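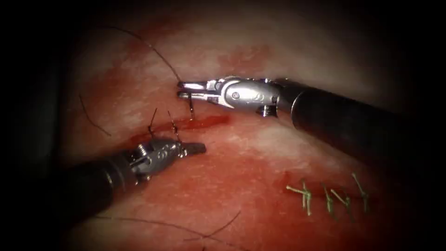 Thread is the cheapest thing in an operating room and the thing most likely to ruin somebody's afternoon. That was the gist of an evening session on stitching hosted by Jarkex, the training outfit, which drew 80 surgeons and trainees to a hall with seats for rather fewer. The subject was closing up: small wounds, small knots, and why they take so long to learn. Three black knots across one short cut, with a long strand still arcing away to the left, may not look like much of an evening's entertainment. The audience leaned forward anyway, and the sandwiches went untouched until the break.

Lizelle Botha, who ran the session, spent most of her first half on the loop. Wrap the thread around the tip of the jaws, keep it small, and don't let it wander off while you reach for the tail. She said this several times in slightly different words, in the manner of a parent discussing wet towels. Too big a loop slides away. Too tight a loop won't let go of the jaws, and then everyone gets to watch you shake it off.

She also had views on leftover thread. Beginners like to keep plenty in reserve, she said, and then spend the next ten minutes untangling their generosity.

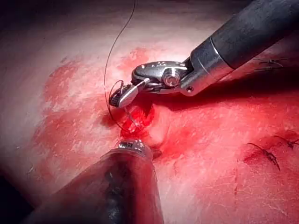 Nokuthula Maluleke thought the loop was getting too much of the credit. In her opinion the trouble starts earlier, with bites of tissue taken at uneven distances from the edge, and no knot, however pretty, will rescue those. She would have trainees place stitches for a month before they were allowed to tie one. This went over well with the older half of the room.

Oratile Makhubela asked how many practice knots a person should tie before anyone trusts them. Botha declined to give a number. Somebody near the back offered 3,000, apparently from bitter experience, and was asked whether that was per hand.

The second half turned to pulling the knot down. The advice was to draw the ends apart evenly, stop when the edges meet, and resist the urge to give it one more tug for luck. Pieter Steyn admitted to 34 broken threads in his first month of training. He had kept a tally on the inside of a locker door, and the locker has since been repainted.

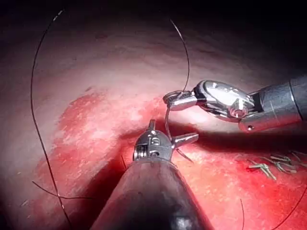
Next session

Jarkex returns to the subject in June, with needle handling on the program and a bigger hall. Places at the practice benches are limited to 13, and sandwiches will be served first.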